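Filed under: Local News Data, Public Safety, Archives

Lostham Police Bulletins – README

Hello, and thank you for stopping by. This is the read-me for the Lostham Police Bulletins collection, a plain set of short news items about police calls in the town of Lostham and the rest of Wasik County. If you have ever tried to look up what happened on your street a few years back and ended up on a dead link, you already know why I started saving these.

The current version has 3,568 bulletins in it. Each one is a short item of the kind a newsroom puts up while officers are still on the scene: a crash, a missing person, a road blocked off, a house fire with police helping at the corner. I've left out longer stories, opinion pieces and anything from court. Those are worth saving too, but they need a different sort of table and a good deal more patience.

Last updated: January 13, 2020

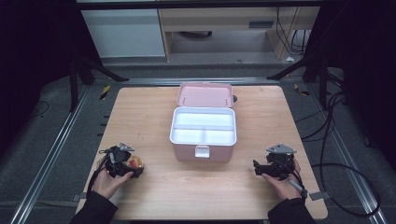
What's in the folder

bulletins.csv – one row per bulletin, all in one file
places.csv – street and neighborhood names as they appear, with the spelling I settled on
corrections.txt – every change I made by hand, newest at the top
tarkine.cfg – the settings for the Tarkine script that cleans up the raw pages

The main file has 14 columns. Most of them explain themselves (headline, posted time, neighborhood, agency and so on), but a few could use a word or two.

call_type is my own label, picked from a list of 18. I tried to stick close to what the bulletin says. If it says "disturbance" then it stays a disturbance, even when a later update makes it sound like something more serious.

status is what was known when the bulletin was last changed. Please be careful with this one! A lot of them say "ongoing" and will say so forever, for the simple reason that the newsroom moved on to the next thing and never went back. It doesn't mean officers are still standing out there.

updated_time is blank when there was no update. A blank here is fine and you don't need to fill it in.

place_text is the location exactly as written, typos and all. place_clean is my version of it. If you're making a map, use place_clean, and if you're studying how the items were written, use place_text.

How the cleaning works

Tarkine is a small script that strips off the menus, the weather box, the "Watch Now" links and all the other bits that pile up around a news item on a web page, and then guesses where the real text starts. It does a nice job on the newer pages. The older ones were built in a layout that put the county map in the middle of the story, and on those it sometimes drops the second paragraph, so I've read through that batch by eye.

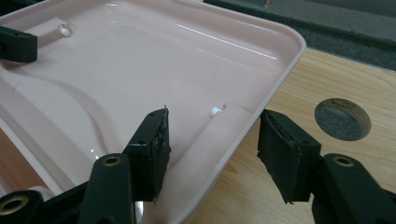

It also had a terrible time with Šťastný Avenue, which runs from the rail yard out past the fairgrounds and shows up in a great many traffic items. Over the years that name has been typed with the marks, without the marks, and with little question marks or boxes where the letters ought to be. They should all read the same in place_clean now. Save your copy as UTF-8 when you open it in a spreadsheet, or you'll bring the boxes right back – I did it to myself twice in November.

Names and privacy

I've taken out the names of people who were only suspected of something, along with house numbers. Block numbers stay in ("the 400 block of" and so on). Names of missing people are gone as well, found or not. If you come across one I missed, please write to me before you post it anywhere and I'll fix it as quickly as I can.

Known problems

Bulletins from outside Lostham proper are thin. The newsroom covered the town closely and the farm roads hardly at all, so please don't use this to say that one part of Wasik County is safer than another. It can't tell you that. It's a record of what got written up.

There are five pairs of near-duplicates I haven't made up my mind about. They're marked "check" in the notes column. Two of them may really be separate crashes at the same corner on the same night, and I'd love to hear from anyone who remembers.

Posted times are local time as shown on the page. I haven't adjusted anything for daylight saving.

Using it

You're welcome to use the collection for schoolwork, research, newsletters or plain curiosity. Keep this file with it if you pass it along, and say which update you used. Corrections are always welcome, even small ones, and I add them to corrections.txt in the order they come in.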